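Bread Shelf Life Diary — data card

Maintained by Kinga Balogh and Canan Sezer
Status: frozen since January, fixes only

What it is

A table of 2,684 entries recording how long home-baked bread stayed good to eat, as judged by the people who baked it. Each row is one loaf on one day. The columns are loaf_id, flour, hydration, storage, room_temp, verdict and notes.

We started it out of irritation. Baking books say a sourdough keeps for days and a yeasted loaf doesn't, and they rarely say who checked. We still don't think the matter is settled, and this table won't settle it.

Storage codes

P paper bag
C cloth
B open basket
T lidded tin
X anything else, see notes

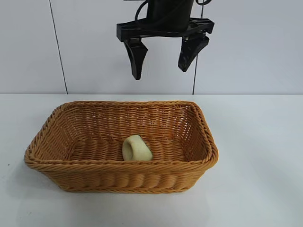
Woven basket, code B.

Code B is the weakest of the lot. Some bakers lined the basket, some threw a towel over the top, and the form had no field for either. Treat any B versus C comparison with suspicion.

Where the numbers come from

1,794 rows came in through the Nallent form. The rest were typed up from paper diaries by Dario Orlandini, who marked unreadable verdicts as blank and did not guess. Room temperature was whatever the kitchen thermometer said. We never compared one thermometer with another, so a single degree means nothing here.

Verdict is a number from 0 to 3, where 0 is "threw it out" and 3 is "as good as day one." People are generous to their own bread. Mesfin Ejigu suggested blind tasting and he was right, but it would have cut the table to almost nothing.

Known problems

Rye is mostly one baker's rye. Summer is thin. Hydration is self-reported and clusters on round figures — read it as a recipe, not a measurement. The 24 loaves tagged "juhasz" used a starter from the Juhász mill and should be left out of any average. 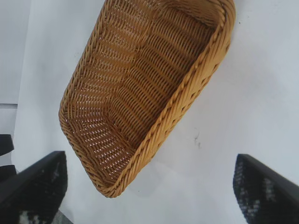 Can I use this to work out how long my own bread is safe to eat?
Please don't. The verdicts are about taste and texture, and mold was only written down if the baker felt like it.

Files

loaves.csv
codes.txt
changes.txt

Send corrections to Canan with the loaf_id. Claims that a tin always wins will need rows attached.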